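3.2 Rooms and surfaces

Participants worked from home during the diary phase, so we had little control over the rooms themselves. Each of the nine households in Temley filled in a short form on flooring, wall covering and desk material before the sound level meter was set up. Most reported carpet or thick curtains. Two reported hard floors with only a small mat, and these rooms gave the longest decay times in the set. Pale, hard floors of this kind are common in the newer Stondberg apartments, and a mat lying flat on one covers too little of it to change the result much.

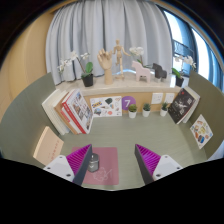
3.3 Desk noise

Keyboard and mouse noise is often left out of studies of home office sound. Kozłowski argued for including it after the pilot, when several participants wrote that their own clicking bothered them more on calls than traffic did. We therefore logged short bursts separately from steady background noise. A burst was any rise that lasted less than 400 milliseconds and stood clear of the level just before it.

The desk matters here as well as the device. A mouse set down on a bare top passes its click into the board, and a thin board can carry it to a microphone on the same surface. Participants were asked to keep their usual layout and not to add a pad for the study (Figure 2).

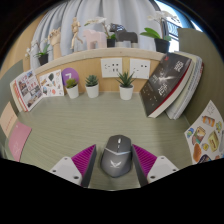
Figure 2. Computer mouse with scroll wheel on a sage-green desktop with a wood-grain pattern.

Bursts were matched to diary entries by hand. Theodorakopoulos and Kozłowski each coded the full set, and disagreements were settled by listening to the recording again -- a slow process, but the automatic labels from the Fokbridge software confused clicks with cups being put down. Entries with no matching burst were kept, as annoyance can be reported well after the sound. The Lakatos scale was used for all annoyance ratings, in its short form, and participants filled it in at the end of each working day.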